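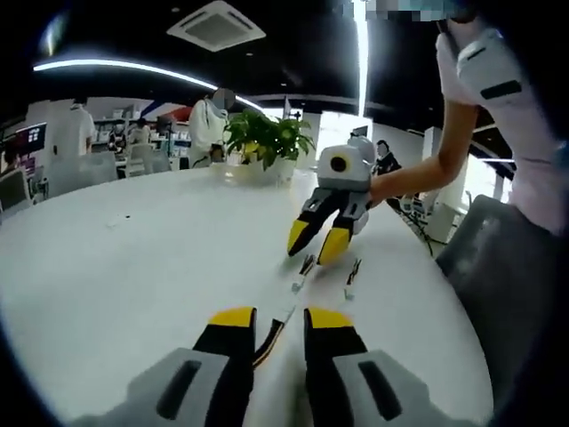
Week 3 – fingers and tips

Two handhelds going on the round table at the Carroll workshop, Saturday. Black fingers, yellow tips on both. Tips are our third print, the first ones from the Neston file were too stiff and split at the root.

Finger length now 108 mm, was 70. Longer is better for reaching down to the tabletop but the fingers twist a bit if you squeeze hard. Malachy Rafferty thinks its the hinge pin, I think its the screws – will swap the pin first, cheaper.

Pick test was short lengths of cable. 20 tries per grip angle, straight down and tilted. Tilted won but I lost the sheet with the scores so need to redo that part.

Weight 164 g without housing.

To do before Febuary demo:
new pin
recut left finger
redo tilt test, write it down this time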